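Review meeting, demonstration work on gym cleaning tasks
Minutes, March, start 2:15 p.m.

Present: two from the Neris data team, one from Zevo (by phone), the Mokgethi site lead, minute taker.

1. Previous minutes
Accepted with one change. Under item 4, "the arm learned to wipe" now reads "the arm repeated the wiping path." The site lead asked that the word "learned" be kept out of these minutes until there is a test to back it up.

2. Demonstration count
Neris reported 512 usable demonstrations of bench wiping against a target of 2000. Zevo said the target could be met by the end of next month at the present pace. The site lead asked what "usable" meant, and was told it meant the hands stayed in view and the clip was not broken up. Whether the bench ended up any cleaner is not part of the check. Mokgethi does not accept this as a measure of quality and wants that recorded.

3. By hand or by remote control
Zevo again proposed moving all further work to remote control, on the grounds that motions made through the arm itself need no translation from human hands to gripper. Neris prefers to go on by hand with a head camera, which is faster and gets more natural wiping. Both sides claimed their method costs less. Neither had brought figures, and the meeting did not take either claim further.

The site lead's main doubt was the cloth. A person bunches it up, holds it at two points and shifts grip without thinking. It was not clear to the meeting how much of that survives when the same motion is handed to a two-finger gripper. Neris put up a still from the hand demonstrations for discussion.

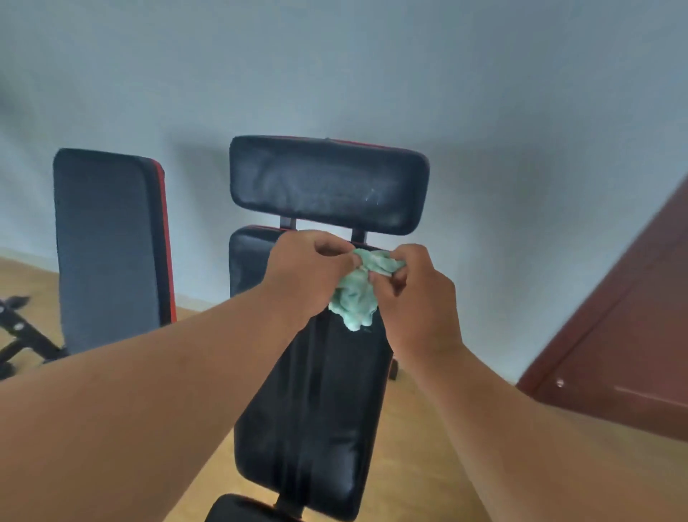
Item 3: bench wiping by hand, cloth held in both hands over the backrest.

It was pointed out that the headrest pad still shows dust and pale streaks. Neris said a single still proves nothing either way. Agreed, but the site lead noted that the same goes for the stills in the Zevo slides. There was also a question about the loose part of the cloth hanging down over the backrest, and whether a policy would treat it as part of the tool or as something in the way. No answer was offered.

4. Stitutix labeling tool
Trial continues. The tool marks the start and end of each wipe automatically. Neris finds it good enough; Zevo found it splits one long wipe into several whenever the grip changes. Renewal put off until the two have compared the same set of clips.

5. Next steps
- Neris to add a before and after view of the pad to every new demonstration.
- Zevo to record 500 wipes by remote control on the same model of bench, with failed tries kept in.
- Mokgethi to write a one-page test for "clean" that both teams can live with.
- No statement on results to go outside the project until the test has been run.

6. Other business
Zevo asked if folding towels could be added to the task list. Declined for now.

Meeting closed 3:40 p.m.

Neris shared project pages | Contact the project office | Copyright Neris, all rights reserved | Back to top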